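Search this site Search Menu

4 min read

Poltside handheld gripper pair: what we paid for, and what I'd budget next time

I've had the Poltside pair on our bench since September and I like it a lot! If you're trying to plan a small manipulation setup and you keep staring at arm quotes until your eyes water, this might help.

Our original plan was two arms, teleoperation, the whole thing. When I put it in a spreadsheet the arms ate everything and there was no money left for anyone to run them. So we flipped it — handheld grippers first, collect the demonstrations by hand, buy arms later once we know what the tasks really need. I pushed for Poltside over the Mevotov kit mostly on weight. The Mevotov feels lovely and solid for the first ten minutes and then your wrists start to complain. With these I can do a good long stretch before I want a break (coffee helps).

The jaws are the best part. They're flat and thin and they close evenly, and you get a feel for where the tips are surprisingly fast. Cords were the task I worried about most, all that looping and springing back, and by the first Friday I was getting through it without swearing.

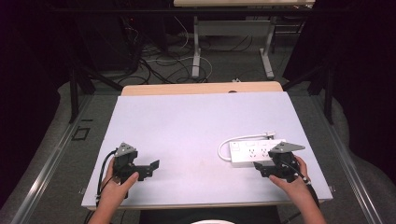

Setup time is short too. We go from bare table to first take in 20 minutes, and most of that is me fussing with the board. I'd buy a plain light-colored board right away, by the way. We tried working straight on the wood and went back to the board the same day.

Now the money, which is why most of you are reading. The grippers were the big line, obviously, but the small stuff added $143 that I hadn't planned for: spare jaw pads, longer cables, the board, a bag of clamps. Put it in your first request and save yourself a second round of signatures. I'd also budget for 2 spare cables per gripper. They're tethered, and the cables are what I'd expect to wear out first.

Gripes? The cable exit could be kinder to your forearm, and the manual is eight pages of very small type. Hajji, the reseller we used, was quick with answers, so I'd go through them again. Porkura has a wireless version coming that I'm dying to try, but I wouldn't hold up a purchase for it.

I'd buy the pair again tomorrow. Next on my list is a second station, same board, same clamps.

We use cookies to improve your experience. Accept Manage preferences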